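Evaluation diary, Acheampong household robotics unit
April 2019

The second week of the Lutska trial began this morning. Lutska is the simulation service offered by Jornudix, and we are to advise whether the unit should take a licence for the coming year. The price quoted is 2,440 for a single seat, or 3,069 with support by telephone. Mr Fiifi Ackah attended for the supplier until noon.

Installation on the second workstation was completed without assistance. The first had required 5 attempts last week, and a note of this has been placed on the file. The manual remains poor. The chapter on joint limits refers to a menu that is absent from our version, and Mr Ackah undertook to send a corrected copy.

The afternoon was given to the kitchen tasks. Colleagues at Salomholm had asked for surfaces with a good deal on them, their own trials having been confined to bare tables.

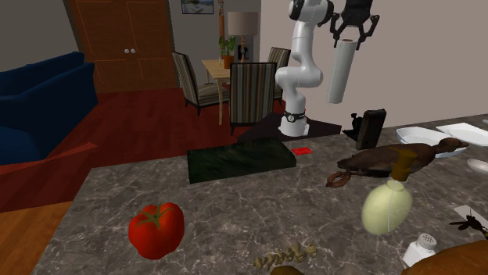
Lutska's object library is broader than we had been led to expect, and the kitchen set may be loaded with a single command. I paused the run with the paper towel roll hanging from the gripper, in order to look over the rest of the island. The tomato and the cutting board are of the sort we should use ourselves. The duck, lying on its side, is less likely to be needed. I have asked whether such items can be left out by name.

Scores for grip were not recorded today. The export tool closed twice and the matter has been reported. Next session at 9, second workstation.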